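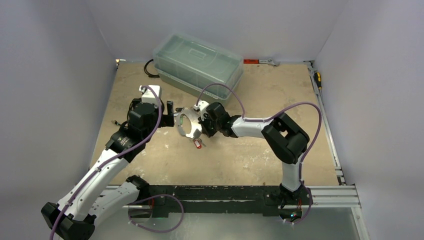
Metal ring bracket, with the green box and the wrench at the back

Storage box for brackets and small fittings: is a lid enough?

Posted by Butuvix in Workshop & Garage, December

I've been told by two different people that my trouble with lost hardware would go away if I kept everything in one plastic box with a lid. I'm not convinced. I have ring brackets, hose clips, a few red caps and the odd wrench that lives wherever I last put it down. My box is a see-through pale green one, much like the one along the back wall in the photo, and the screwdriver ends up over by the side the same way. The box stays shut and everything ends up next to it.

My brother-in-law wants me to buy a Sterov drawer cabinet, which costs 149 and claims to hold 2000 small parts. I don't own 2000 small parts. I doubt he does either. Has anyone gone from one box to a cabinet and still been using it a few months later? Or is this just a more expensive place to not put things?

Evander Haldane

I'd save the money. I had a cabinet with tiny drawers and spent more time opening the wrong one than I ever spent looking on the bench. Ring brackets are the worst for it. They're too wide for the small drawers, so they go in the big one at the bottom with everything else that doesn't fit, and then you have your plastic box back, only heavier.

What worked for me was taking the lid off. I know people will say dust. I've been in an unheated garage for years and dust has never ruined a bracket. Hang the rings on a nail or a dowel so you can see the sizes. Small caps and plugs go in a jar. The wrench and the screwdriver shouldn't be in the box in the first place, they want a strip on the wall where your hand can reach it from where you stand.

One thing I'd question is the "everything in one box" advice. If you have to lift out a wrench to get at a hose clip, you won't put the wrench back. Keep five kinds of thing at most in one box and see how it goes before you spend anything.

Karakaya

Get the cabinet, mine is great. Labels are a must.

Zorkidier

I have the cabinet too and I'm less sold on it than the poster above. The drawers slide fine but the labels that came with mine fell off over the first summer, and a bracket with a bit of oil on it makes a mess of the plastic. The 2000 figure must be for very small screws. I wouldn't plan around it.

I agree on the lid. I'd keep one, but only on the box for stuff you touch twice a year. Also look at the worktop before you look at storage. If the box is against the back wall and you work at the front, you're reaching over the job every time, and of course the tools stay wherever there's a gap. I moved mine to the left end, next to the vise, and that helped more than the cabinet did. It hasn't cured it. I still found a hose clip in my coat last week.

If you do buy one, measure your widest ring first. The deep drawers are narrower inside than the front makes them look.

Related in Workshop & Garage
Do magnetic tool strips hold up a heavy wrench?
Getting old label glue off plastic drawers
Scuffed worktop: sand it, cover it or leave it
Hose clip sizes, and why the packet is wrong
What do you keep in the bottom drawer?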